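Notes from the Sewing Room

Well, the clocks have gone back, the heat is on, and I have finally pulled the mending basket out from behind the couch, where it has been sitting since May. I counted on it being half empty. It was so full that the lid wouldn't close, and two of my husband's work shirts had slid down the back and gathered enough dust to make a third.

A few of you wrote after the last newsletter to ask how I get a darn to lie flat on a sock heel, so I'm going to give most of my space to that. I am not an expert! I learned from Lindsay Nepia, who taught the evening class I took when my kids were small, and who could darn a sock while watching the news and never look down once. I still have to look down. I still stab myself, too.

The first thing Lindsay taught us was to start sooner than you think you need to. If you hold the heel up to a window and you can see daylight through it, get it into the basket right then. A thin spot takes ten minutes and a hole takes an evening. I know this perfectly well and I still wear my green socks until my heel is on the floor.

Next, yarn. Match the thickness first and worry about the color later (or never - I like a bright orange patch on a gray sock and I will not be talked out of it). Sock yarn with a bit of nylon in it lasts longest. If all you have is something thicker, you can often split it into its plies and use just one or two of those. Perihan Taşdemir, who wrote to me from her sister's place, says she saves the little card of spare yarn that comes with a good sweater and uses that for elbows. I have thrown out every one of those cards I was ever given, so thank you, Perihan, I feel terrible.

Now for the lying flat part. Most lumpy darns come from pulling too tight. When you turn around at the end of each row, leave a tiny loop, no bigger than a sesame seed, and don't snug it up. The yarn shrinks a little in the wash and it needs somewhere to get that length from. Start your rows well out in the good fabric, half an inch past the hole on every side, and make the edges a bit ragged so that the strain doesn't all land on one straight line of stitches. Then weave across, over and under, and push each row down against the last with the tip of the needle. Don't knot anything. I used to knot everything, and then I'd walk on the knot all day and wonder why I was so cross by dinner.

You do want something firm under the hole. Lindsay had a lovely old darning mushroom. I have a lightbulb, which I wouldn't pass on as advice if you have small children, and before that I used an orange, which was fine until I forgot about it. Asger Bisgaard uses a smooth stone from the creek behind his house and sent me a very nice letter about choosing it. Two pages, Asger! I enjoyed every word.

On the subject of letters, Tharun Raju wants to know if it's worth mending cheap socks at all. I go back and forth on this. If they are the thin kind that come in a bag, I'd say turn them into dust rags and don't lose sleep. But if they happen to be your favorites, mend them. I once spent a whole rainy afternoon on a pair that cost less than the yarn did, and I wore them for 5 more winters.

A couple of bits of news before I go. Jui-lin Kwok is looking for old buttons, any size, for the quilt she's making for her mother. She'd love shell or wood ones most, but she says she'll be happy with anything that has holes in it. Leave them in the jar by the door at Kereama Fabrics and she'll pick them up.

Kereama also has a new shelf of wool mending thread in, on small cards, in 53 colors. I went in for navy and came out with navy, two greens, a mustard and something the label calls "toast." I have no brown socks. I suppose I'll have to get some and wear them out.

Next time I want to get into elbows and cuffs, which are a bit trickier, because a sweater stretches in ways a sock doesn't and you're working where everyone can see it. If you have a sweater with a sad elbow, don't throw it out before then. Fold it up with a little lavender or cedar to keep the moths off,

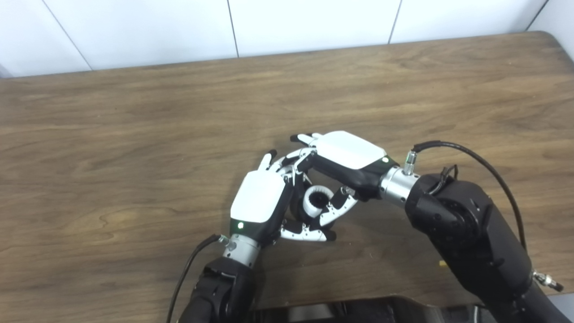 and wash it first, please, even if it looks clean. Moths go for a worn sweater over a washed one every time. Cool water, a small squeeze of wool soap, no wringing, and dry it flat on a towel away from the heater. I'll see you next time with my needles threaded.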